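Chapter 7
Pattern, Surface and Repeat

Walk into any room and look for something that repeats. Floor tiles, a shirt, the paper lining a drawer! Once you start looking for repeats you can't stop, and this chapter is going to make the habit much worse (sorry, and welcome). We'll learn how a small unit of design, called a motif, grows into a surface that could go on forever, and why some surfaces feel calm while others seem to hop. 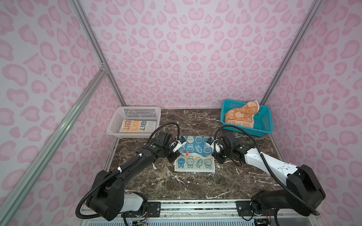

Agnese Lepik objects that a motif is too small a place to begin, and that students should start with the whole cloth and work down to the single mark. It's a good argument, and Section 7.4 takes it up properly. For now we'll start small, with one shape on one square of paper.

Draw a blob. Copy it to the right, then copy both of them downward, and you have a block repeat, the oldest trick in the printer's shop. Slide every second column down by half a unit and you have a half-drop, which hides its seams far better.
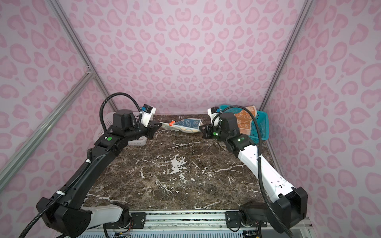
Why do animal spots make such forgiving prints? The shapes are uneven to begin with, so the eye has a hard time finding the place where the repeat starts over.

Stripes are much less kind. A stripe that drifts by the width of a pencil line will shout at you from across the street, and everyone who has hung striped wallpaper has a story about it. Spots let you get away with
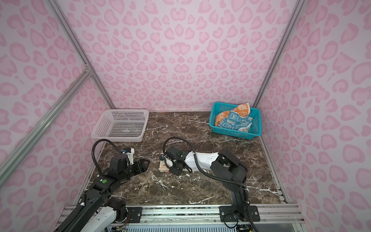

a good deal more, especially in two shades of one color, where the darker shade gives the outline and the lighter one fills the middle. Wakana Tsuji calls this "drawing with a shadow," and her Dultach prints, which we study in Section 7.3, use it on nearly every sheet.

Then there is the matter of what cloth does to a design. A print is flat on the roll and never flat again! Folds swallow parts of it, loops of terry soften its edges, and a face can lose an ear.

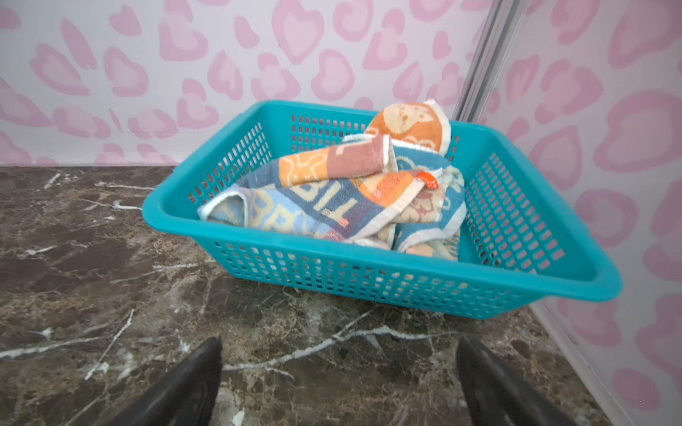 Fig. 7.4 Printed terry towels in a teal basket.

Before Section 7.1, cut out 8 paper squares and keep them handy.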